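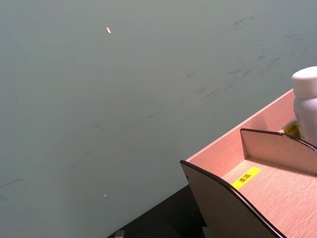 How do you get dark scuff marks off a matte tabletop?

Start with a damp cloth and one drop of dish soap, rub along the mark in short strokes, and dry the spot right away. Most gray or black streaks on a work table are material left behind by something else, such as a rubber foot or the bottom of a box, and they sit on top of the finish. If soap does nothing after a minute of light rubbing, move on to a white eraser, and after that to a paste of baking soda and water. Stop as soon as the mark is gone.

The rest of this page covers the work table and the desktop organizer that stands on it: cleaning both, keeping new marks from forming, and setting up the compartments so they stay usable.

Is it a mark or a scratch?

Run a fingernail across it. If the nail catches, the surface is cut and no cleaner will help. If the nail slides over without a bump, you are dealing with a deposit and it will probably come off.

Look at the table with a lamp held low to one side. Long thin curved lines often show up only this way. On a matte top, some of these are polished spots, where something has been dragged over the same path many times and the finish has gone a little shiny. Those can't be cleaned away. You can make them less obvious by wiping the whole top evenly, so that the rest of the surface isn't dusty by comparison.

Cleaning order for a matte top

1. Clear the table completely. Sliding things from one half to the other as you go makes new marks while you remove the old ones.

2. Pick up grit and lint first. Use a dry microfiber cloth or a soft brush. Small hard crumbs get caught under a wet cloth and scratch. Go over the table once from the back toward you and shake the cloth out over the trash.

3. Wash with warm water and dish soap. A few drops in a bowl is plenty. Wring the cloth until it no longer drips.

4. Go back to the streaks that are left. A white vinyl eraser, the kind sold for pencil drawing, takes off rubber marks well. Pink erasers can leave their own color behind.

5. For what still remains, mix baking soda with enough water to make a thick paste. Put it on with a fingertip, rub lightly for ten seconds, wipe and check. Repeat once. More than that and you risk a shiny patch.

6. Rinse with a clean damp cloth. Soap film on a dull surface shows as pale swirls when it dries.

7. Dry with a towel.

Test the paste on the underside or at a back corner before using it in the middle of the table. Some coated tops don't take any abrasive at all.

Melamine sponges (the white foam blocks) work, and they work fast, but they are a very fine sandpaper. On a gloss surface they leave a dull spot and on a matte surface they leave a bright one. If you use one, keep it wet, press with no more than the weight of your hand, and stay on the mark itself.

Rubbing alcohol is good for ink and for sticky label residue. Put it on the cloth, never straight on the table. Keep it away from painted tops and from shellac or old varnish. Skip acetone altogether.

Furniture polish and oil soap don't belong on a matte synthetic top. They leave a film that picks up dust, and every box you drag across it will write a line.

Where the marks come from

Check the underside of whatever stands on the table. The usual sources are:

- black rubber feet on lamps, printers and small machines
- the bottom rim of metal cans and cash boxes
- staples or nail heads poking out from under wooden boxes
- the heels of staplers and tape dispensers
- belt buckles and zipper pulls, if the marks are along the front

Turn the item over and rub it on a sheet of white paper. If it leaves a line on the paper, it will leave one on the table.

Letay Alemayehu, who runs the packing bench at Sarnel, replaced the feet on everything that gets moved more than once a day. She uses self-adhesive felt dots, cut in half for small things. Felt wears through and collects grit, so hers are changed every February. Silicone bumpers in clear or white last longer but grip the table, and an item with grippy feet has to be lifted. For an organizer that stays in one place, silicone is the better choice. For one that gets pushed back and forth, use felt.

Choosing a spot for the organizer

A desktop organizer should stand where your hand already goes. Sit down, reach for an imaginary pen without thinking about it, and put the box there. For right-handed people this is usually to the right and a little back from the front edge. Leave at least a forearm's length of clear table in front of you.

Setting it at a slight angle, with the low side facing your chair, makes the back compartments easier to reach. Panels with a sloping or curved top edge are made with this in mind: the lower end goes toward you and the taller end holds up papers and longer tools.

Don't push it tight against a wall. Dust packs into the gap and the back panel rubs the paint. A finger's width is enough.

Cleaning a wood-look organizer

Many desktop organizers are made from thin board with a printed wood-grain surface. The surface is tough. The cut edges and the holes for fasteners are the weak points, as the board inside swells if water gets in, and a swollen edge doesn't go flat again.

Empty it and turn it upside down over the trash. Tap the bottom. Paper clips and pencil shavings come out of the corners this way, and the rest can be reached with a dry paintbrush, one inch wide, or a vacuum with a narrow nozzle.

Wipe the panels with a cloth that is barely damp. Follow the grain lines. Fingerprints along the front panel come off with soap; ink on the compartment floors needs a little alcohol on a cotton swab. Dry each compartment before moving on to the next, and leave the box empty for an hour before you fill it again.

Go gently along any trim strip on the top edges. These strips are often just glued on, and a cloth dragged crosswise can catch a loose end and lift it. Wipe along the length of the strip.

If a strip has already come loose:

- Scrape out the old glue with a toothpick.
- Put in a thin line of white wood glue or contact cement.
- Press it down and hold it with masking tape, a piece every inch on the curved parts.
- Leave it overnight.

Hot glue is too thick for this and leaves a ridge.

Tightening a box that wobbles

Take hold of two opposite corners and twist slightly. If the box moves, look for the fasteners. Small screws or cam locks can be turned snug with a hand screwdriver. Don't use a drill, the threads in thin board strip at once. If a hole is already stripped, fill it with a wooden toothpick dipped in glue, snap it off flush, let it dry and put the screw back in.

A divider that slides in a groove and rattles can be packed with a strip of paper folded once. Push it down out of sight with a butter knife.

What goes in which compartment

Eugeniusz Duda did the office stations at Polovside and later the repair counter at Grevarari, and his rule was to sort by how often a thing is picked up. What it's for comes second. Pens, scissors and tape can share a compartment if all of them are used every hour. A stapler that comes out twice a week goes to the back, or in a drawer.

Some settings that have worked:

Front and lowest compartment: two pens, one marker, a pencil, the eraser.

Next one back: scissors with the points down, a utility knife with the blade in, a short ruler.

Tall compartment: envelopes, order slips, anything on letter paper folded in half.

Small compartment, if there is one: clips and rubber bands in a jar lid, so they can be lifted out together.

Keep liquids out. Correction fluid, glue bottles and hand lotion all leak sooner or later, and they leak onto the compartment floor where you don't see it. Stand them on a saucer next to the box.

Line the floors with paper or thin felt cut to size. Paper is easier to replace. The brown kraft roll from Czerwiński is stiff enough to lie flat without tape, and a 51-inch length does several boxes with some left over.

How much is too much

If you have to hold one thing aside to get another out, the compartment is too full. Dump everything on a tray and put back only what you used in the past week. The bench at Sarnel was cleared this way once and the count, kept on the back of an envelope, came to 1,329 small items, of which 400 were paper clips and 200 were pens and pen caps. The station now runs on one organizer and a drawer.

Dried-up pens are the easiest thing to clear. Scribble with each one on scrap paper. If it doesn't write in five seconds, out it goes.

Keeping it that way

At the end of the day, lift the organizer, wipe under it, and set it down again. Lift it with both hands from the bottom; pulling it up by a divider loosens the joints.

Wipe the table dry every evening and wash it once a week. Deal with a new streak the day you notice it, when the eraser alone will usually take it off.

If the table is used for cutting or heavy boxes, put down a mat for that work and roll it up afterward. Shake the mat outdoors first. Crumbs trapped under a mat do more damage than the work on top of it.

Store the eraser and one folded microfiber cloth in the organizer itself, in the front compartment.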